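Thread on how our first month of collecting demonstrations in simulation went. We're a small group, the task is kitchen and cabinet stuff, and a few people asked for details after my last post, so I'm putting them in one place.

The goal first. We want a policy that can open drawers and cabinet fronts it hasn't seen before, from a camera mounted at the wrist plus the joint readings. To train it we need a lot of episodes of a person doing it through the robot. Target for the first batch was 2000 kept episodes.

We do it in sim for now. Our scene generator is called Kundach. It picks a room layout, a fixture, textures for floor and wall and fixture, and a start pose for the arm. Then a person drives the arm and we record everything at the control rate.

The driving tool is Drivlow. Matúš Havlíček wrote most of it over the winter. You hold a tracked controller, the gripper follows, one trigger closes the fingers. A pedal marks the start and end of an episode. The pedal was the best change we made. Before that people had to hit a key, and every episode ended with a little twitch of the hand that was moving toward the keyboard.

The policy learned the twitch, by the way. It would finish opening a drawer and then jerk to the left. Took us two days to work out why.

Textures. Kundach picks them at random from a pool and doesn't care whether they go together. You get rooms no one would ever live in. I was against this at first and wanted a tasteful set of kitchens. Dagmar Šindelář ran the comparison and the ugly rooms won on held-out fixtures by a clear margin, so ugly rooms it is.

The wrist view is what the policy gets as its image input, so operators see the same thing on the big monitor while they drive. We do give them a second view from the side of the room, in a small window. More on that in a minute.

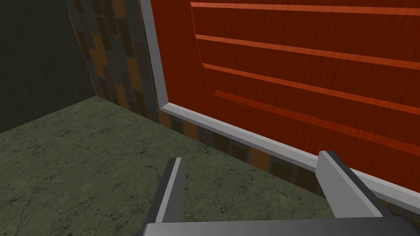 Wrist view in a Kundach room, gripper down by the lower trim of a slatted wood panel.

Views like that are hard for operators. When the fixture fills most of the picture and you're in close to it, it's easy to lose track of how far the fingertips are from the surface. There's very little to judge depth by, and the grain texture doesn't help much.

So we added the side window. Then we had a new problem: people drove mostly from the side window. They made smooth, confident moves based on things the wrist camera couldn't see. Nice demos to watch, bad demos to train on, since the policy has no way of knowing why the arm moved when it did.

What we settled on: the side window is on for the first stretch of the approach, then fades out when the gripper gets close. Operators hated it for a day or so and then stopped mentioning it. Success rate for humans went down a little. Success rate for the policy went up.

On pace. A practiced operator gets 57 kept episodes in a session. A session is half a day with breaks. New people get much less, and I'd rather they went slow. The first hour from anyone new goes in the bin, and we tell them so before they start, which seems to take the pressure off.

What counts as kept. The fixture has to end up open past a threshold, the episode has to be under the time limit, and the arm can't have gone through anything. That last one sounds odd but contact in sim is only as good as your settings, and for a while you could push a finger a short way into a panel and drag it open from the inside. 91 episodes had to go because of that. I found them by plotting penetration depth per episode and looking at the tail. Check yours.

We keep failures too, in a separate set with a tag. Missed grasp, slipped, ran out of time, operator gave up. They aren't used in training yet. Dagmar wants them for a success classifier and I'd like to try them for recovery behavior, so they stay on disk.

Recoveries inside a good episode are worth more than I expected. If someone misses, backs off and tries again, we used to cut the miss out. Now we leave it in. Policies trained on only clean runs would miss once and then hover there opening and closing on air.

Start poses matter a lot. For the first week they were all drawn from a small box in front of the fixture, and the policy fell apart if it started anywhere else. We now start some episodes low near the floor, some way off to the side, some almost touching. Low starts are the ones operators complain about most.

Task text. Every episode gets a short instruction such as "open the bottom drawer." The generator writes it from the fixture type, and it's wrong sometimes. A front with several horizontal ridges can read as one panel or a stack of drawers, depending on how close you are. We let operators flag the instruction before they begin, and a flag throws the scene out. I'd do this from day one if I started over.

Bookkeeping, short version. Each episode stores the scene seed, operator ID, Drivlow version, control rate and the raw controller stream along with the robot state. Store the raw stream. We changed the smoothing filter halfway through and could redo the old episodes only because Matúš had insisted on logging it.

Seeds too. When a scene is broken (fixture facing a wall, handle under the floor, that sort of thing) we want to pull it up again exactly. Kundach had 17 seeds on the blocked list last I looked, nearly all from one corner layout.

Operator differences are large. You can tell who drove an episode from the trajectory alone. One person always comes in from above, another sweeps in from the left every time. We don't try to correct it, but we do balance it, so no one operator makes up too much of any fixture type.

Where it stands as of June 2, 2022: the 2000 are in, and the first policy trained on all of them is running through evaluation. Drawers look good. Hinged doors are so-so. Anything with a flat front and no handle is poor, and I think that's partly a data problem and partly a gripper problem – two fingers and nothing to pinch.

Next is the real arm. We have a mock kitchen being built at the Tirodville site, with fronts that can be swapped out, and collection there should start in July. Same pedal, same controller. I expect to throw out a lot of what we do in the first week.

Somebody asked whether the sim data will be released. I'd like to. The texture pool has mixed licenses and we need to sort out which ones we can pass on. If it comes down to re-rendering with a clean pool, the seeds and robot states are all there, so it's doable.

Also asked: why not script the demos with a planner? We tried. Planner demos train fast and break easily. They're all the same shape. We still use them to check that a new fixture can be opened at all before a person sits down with it.

Will post the evaluation numbers when Dagmar has finished the per-fixture breakdown. If you're collecting something similar and have a better answer than the fading side window, I'd like to hear it.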